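December 10, 2018

Bench notes, two-arm cell. Mostly for me, partly for whoever takes the next shift.

Finally got to the bit I've been looking forward to: writing down our house rules for the colour-matching task properly, so that a run done by me and a run done by Enda Fahy can be laid side by side. We've been saying "same as last time" since July and it shows. I went back through the old logs this morning and out of 713 runs there are far too many where I can't tell what the start layout was. Good data otherwise! Just badly labelled by people in a hurry (me, mainly).

So, rules as they stand after today:

- Grid first. Every plate gets a cell reference before the run starts, column then row, counted from the far left corner. If a plate sits over a line, write down both cells.
- Cube goes on the plate of its own colour. A cube touching the rim counts as placed. A cube leaning on the rim from outside doesn't, however close it looks.
- Both grippers open and clear of the plates before anyone calls a run finished. Enda wanted "arms home" here, I wanted "jaws empty". We've settled on jaws empty and fingers clear, as homing takes ages and adds nothing to the score.
- No hands over the paper while either arm is enabled. Stop button first, then reach. This includes "just nudging" a plate. Especially that.
- Speed limit stays at 100 mm/s for new scripts. Raise it only after two clean runs, and write the new value in the log.
- Changing the tape or paper means a new layout number, even if it looks identical to you.

I tried the sheet out on the Kassab script all afternoon and it was a pleasure. Filling in a run takes hardly any time once the cell references are in your head, and I caught a mix-up between left and right arm in the script header that had been sitting there for weeks. Really chuffed with that one.

Open point: what do we do about plates that shift during a run? Pikance (the old sheet) says scrap it. I'd keep it and record the start and end cells, so long as the cube is still on. Shifting is useful to know about and we have nearly 1000 runs planned on the next layout, so I don't want to bin any without a reason. Enda to have a think.

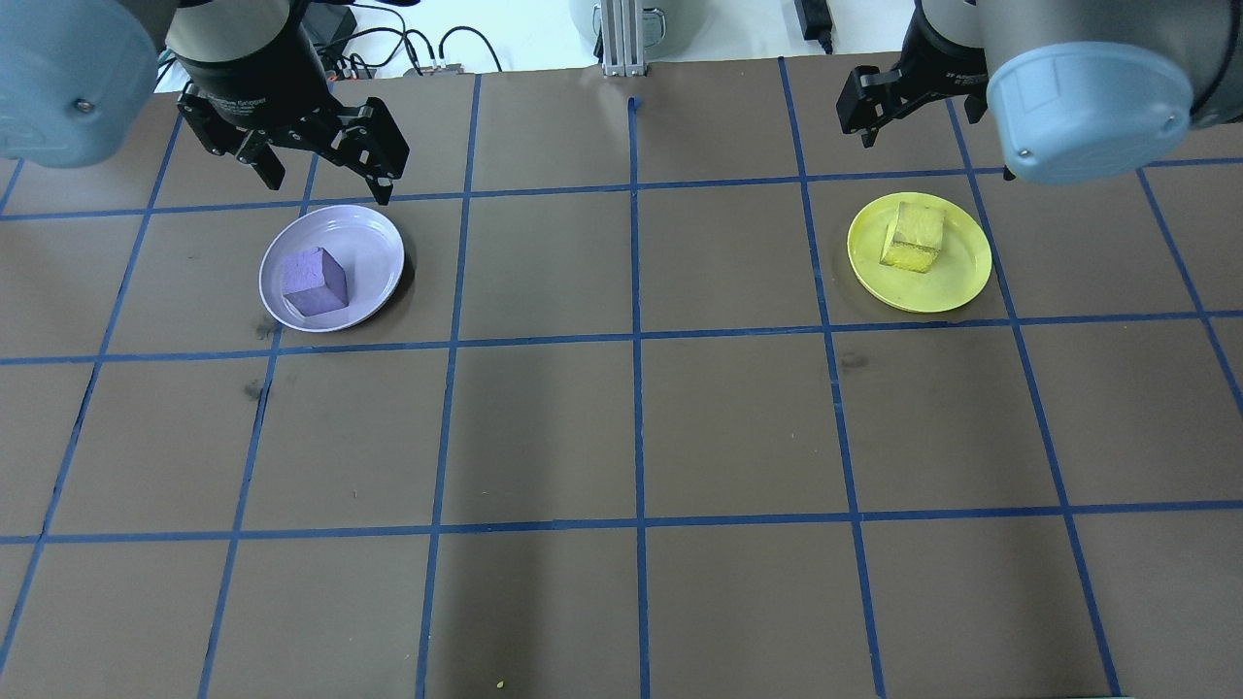 **Orimholm Robotics Workshop - Handling Group**

Purple and yellow pairs, each cube on its own plate, jaws empty on both sides. By the sheet this is a "placed" for both colours. Neither cube is dead centre on its plate and I'm happy with that, we never asked for centre. If Breltov want a centring score later it should be a separate column with its own rule, and please don't let anyone squeeze it into the comments box.

Tape is getting a bit wobbly in places. Fine for naming cells, not fine for measuring from, so add to the rules: distances come from the arm's own readout, never from the tape.

To do:

- print the sheet, one copy at each end of the bench
- add the "shifted" column once Enda has answered
- left arm script: rename the header fields to match the sheet
- more blue tape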